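# Why does a mandarin have little dimples?

Have you ever picked up a mandarin and looked at it really, really closely before you peeled it? Most of us are too hungry! But next time, hold on for a minute (just one, I promise) and run your thumb over the skin. It's bumpy, isn't it, like the skin of a golf ball.

Each of those little dimples marks a tiny pocket under the surface, and each pocket is filled with oil. It's the oil that makes your fingers smell so wonderful after you've had a mandarin, and it's why your brother can tell from the next room that you're eating one without him.

Now turn the fruit around until you find the small greenish or brownish spot. That is the stem scar – the place where the mandarin was once joined to its tree. All its water and sugar came in through that one little spot, which I think is rather amazing for something smaller than a pea. 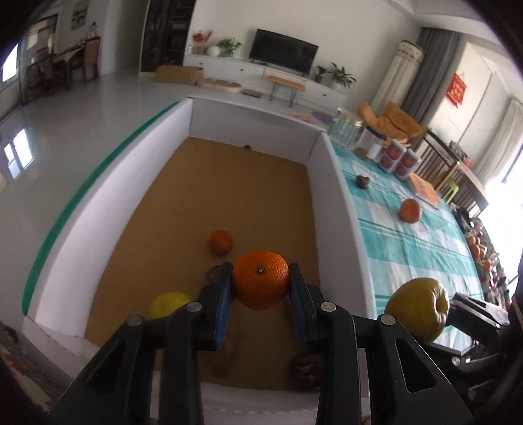
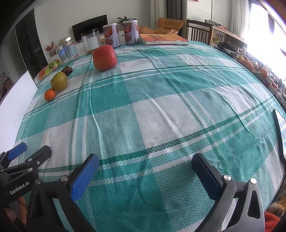 *Ilona Kun*

Apples have a stem too, of course, but they keep their secrets differently. An apple's skin is thin and smooth, with a natural wax that helps hold the juice inside. Many apples have speckles as well, and those are tiny openings that let air in and out. So yes, in a way, an apple breathes, even when it's sitting on the kitchen table!

And what about fruit that goes brown and wrinkly? Fruit is mostly water. When the water slowly leaves, the skin has too much room and folds up, just as a balloon does when it gets old. That's how a plump grape turns into a raisin, and a raisin is still good to eat.

**Try it at home**

Ask a grown-up for 2 grapes. Put one in the refrigerator and the other on a saucer in a dry, warm place. Draw them both every evening for 6 days, and write down which one changes first. Please don't eat the one on the saucer when you've finished – it goes in the compost.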